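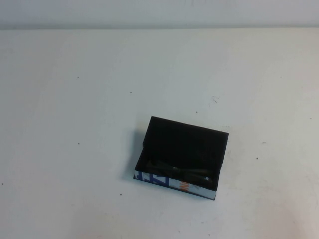 **Figure 4.1** A small open box, black inside, on a white tabletop.

# Chapter 4: Reading the Short Story Collection

A collection of short stories presents the reader with a problem that a novel does not. Each story is complete, and many will have appeared on their own in a magazine before being gathered into a book. Yet the book has a title, an order, and a first and last page, and readers generally expect these to mean something. This chapter considers how a collection is put together, how its parts affect one another, and how a reviewer may write about the whole without losing sight of the single story.

The chapter builds on the discussion of point of view in Chapter 3. Students who have not yet completed the reading journal for that chapter should do so before continuing, as several of the exercises refer back to it.

## 4.1 The Collection as a Book

Our main text is *Bendedness*, by Zdislava Sokol, which is reprinted in full in the course reader. The stories are set in Drukier, a river town whose glove factory has closed, and most are told by people who have left it. The characters seldom meet. A name mentioned in passing in one story may belong to the narrator of another, and the reader is given no help in making the connection.

Sokol took the title from a remark in the second story, "Zesta," in which a retired cutter tries to describe what her work has done to her hands. She rejects several ordinary words before settling on one of her own. The word does not appear again, but readers often report that they hear it behind later passages, particularly the long account of the flood in "Low Water." An effect of this kind is called an *echo*. It depends on order: a reader who began with "Low Water" would find the same sentences plainer.

Critics use the term *linked collection* for a book whose stories share a setting or characters, and *story cycle* for one in which the stories also develop a common line of action. The boundary between the two is not firm. In her introduction to the course reader, the editor Janelle Rivera places *Bendedness* among linked collections but allows that its final two stories "lean on each other too heavily to be moved."

## 4.2 Order and Omission

The order of stories is usually settled late, and often by the author and editor together. The earliest draft of *Bendedness* contained more than 30 stories, many of them under a page in length. Those that were removed include every story told from inside the factory while it was still open. The finished book therefore circles a place that it never enters. Students should consider what is gained by this decision, and whether anything necessary has been lost.

Opening stories deserve close attention. They teach the reader how much will be explained and how long a scene may be expected to run. "Kiều," the first story in the book, is named for a character who is absent throughout; her former neighbors discuss her over a meal and disagree on nearly every point, including the year in which she left. A reader who finishes it has already learned to distrust the accounts that follow.

## 4.3 Before You Read

Read the first 5 stories in order and in no more than two sittings. Keep brief notes under the following headings:

- the narrator, and the person or persons addressed
- any place or person named in an earlier story
- the final sentence, copied out in full

Do not consult published reviews at this stage. A selection is provided in Section 4.6, where it will be compared with your own notes.

**Key terms:** echo, linked collection, story cycle, frame, omission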